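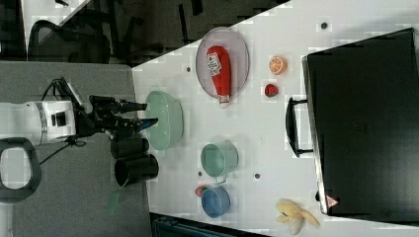 # Shared workshop's table-clearing robot still has plenty to prove

KERKAU – Members of the shared workshop on Idmont Street say they are building a robot that will clear a table. After an evening with the project, this reporter would keep the dish towel handy.

The build, known in the shop as Baloch, pairs a white robot arm and its two-fingered black gripper with software that members are writing themselves. The idea is that someone types a plain request, such as "put the ketchup in the bowl," and the arm works out the rest. Gediminas Lill, who started the project in December, puts the success rate at nearly 75 percent.

That number deserves a closer look. It comes from the group's own log, and a try goes down as a success if the item ends up anywhere on the correct dish. Knocking over a neighbor doesn't count against it. Neither does a second grab, or a fifth.

"If it gets there, it gets there," Lill said. "We can be picky later."

The test layout is a friendly one, too. Ketchup aside, much of what the arm has to deal with is play food, including a banana with its peel splayed open, along with a small strawberry and a piece of orange. The mug and bowls are plain and brightly colored, and the tabletop is white, so everything stands out. Few kitchens look like that after dinner. Lill agreed, but said the group has no plans to try real leftovers before the software settles down. 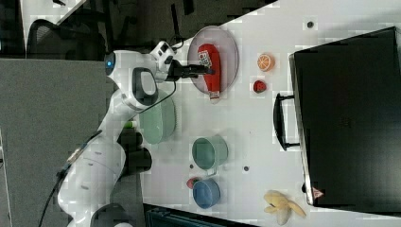
## Ketchup is the sticking point

The bottle is the item members talk about most. Lying on its side on a plate, it can roll when a finger touches it early, and Lill said most of the failures in the log involve it. A new grasping routine is supposed to fix that. The previous routine was supposed to fix it as well.

Speed is another matter. Lill said a single move takes up to 2 minutes when the software stops to plan again, and a full table has never been finished without a person stepping in. He described that as normal for a project at this stage – it may be, though the flyer by the workshop door promises "a robot that does your dishes" and says nothing about stages.

A similar group in Bukau gave up on its own table robot after seven months and went back to building shelves. Lill said he has talked with them and believes they quit too soon.

## What comes next

The Kerkau group plans an open evening at 7 p.m. once the new routine is in. Visitors will be allowed to pick the item and the dish, which would be a better test than the log. Lill has not decided whether they will also be allowed to move things around first.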